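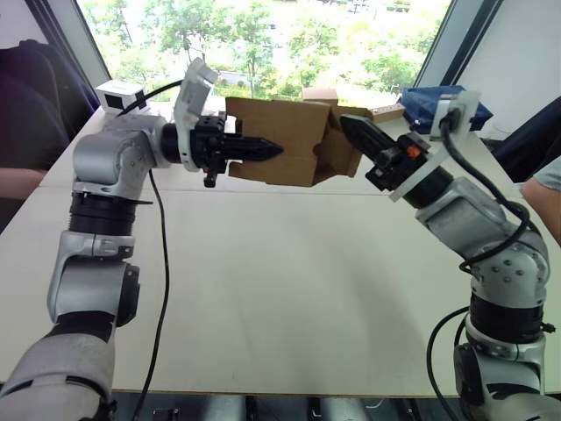 Genitz PG-2 parallel gripper, pair, with Tinholm wrist brackets
Reviewed after one month of use

Verdict first, for those who only read the top: a decent gripper, oversold. Buy one if you need one. Think hard before you buy the two-arm bundle, which costs $3,773 and is sold mostly on the promise that a pair of them will handle boxes "like human hands." They handle boxes like two clamps.

I went in doubtful. We already had a pair of Darkska grippers on the same arms, flat rubber pads, ugly, paid for. The Genitz brochure says tapered fingers reach into places that flat pads can't. True enough. It leaves out that a tapered finger also puts all of its push into a small patch, and corrugated cardboard doesn't like that.

What we tried

Most of the work was the dull stuff people buy these for: pick up a box from the far side of the table with both arms, hold it in the air, put it down somewhere else. New boxes, used boxes, boxes with the flaps taped and boxes with the flaps loose. We ran 63 two-arm lifts with the Genitz fingers, then went back to the Darkska pads and did the same set again.

With stiff, taped boxes I couldn't find a difference worth money. Both pairs lifted, both pairs held. With soft boxes the Genitz fingers left dents, and a dent changes the width of the box, so the controller closes a little more, and the dent gets deeper. You can tune that out. I spent most of an afternoon tuning it out, for one size of box, and then we changed the box.

Where the Genitz does win is on small and awkward things. The ridges along the finger edges catch on a folded flap or the rim of a tray, and the flat pads simply slide off. If your work is mostly that, ignore half of my complaints.

The force setting

The software gives you a slider that runs from 0 to 800. Of what? The manual doesn't say. It isn't newtons. The two grippers in our bundle didn't agree with each other at the same number either, and the left one closed noticeably harder. Support told me that this was "within expected variation" and suggested I set them separately. Fine, but then don't sell them as a matched pair.

Brackets and cables

The Tinholm brackets are the best thing in the package. They went on without a fight, all the holes lined up, and they haven't worked loose. They are also bulky. When the arms come in toward each other over a small object, you have to watch the brackets as closely as the fingers, and our older motion plans needed more clearance at the wrist.

Cables are the usual misery. Genitz supplies one length for everybody, too long for a tabletop setup, with no clips in the box. Tie it back before the first run, and leave enough slack for the wrist to turn. I would have paid for clips. I would rather they had been included.

Controller

We drove everything through a Paewai controller, which Genitz lists as supported. It is, in the sense that open and close work. Position feedback came through only after a firmware update, and the update page is well hidden. Closing both grippers at the same moment took a workaround in our own code. For a product whose whole pitch is two hands working together, that should be a standard command, and I'd want it in writing that it's coming before I ordered.

Good: reach, grip on edges and rims, solid brackets, quiet.

Bad: dents soft cardboard, unlabeled force scale, mismatched pair, cable length, thin controller support.

Three out of five for a single gripper. Two for the bundle at the current price. The Darkska pads are going back on for box work, and one Genitz stays on the right arm for trays.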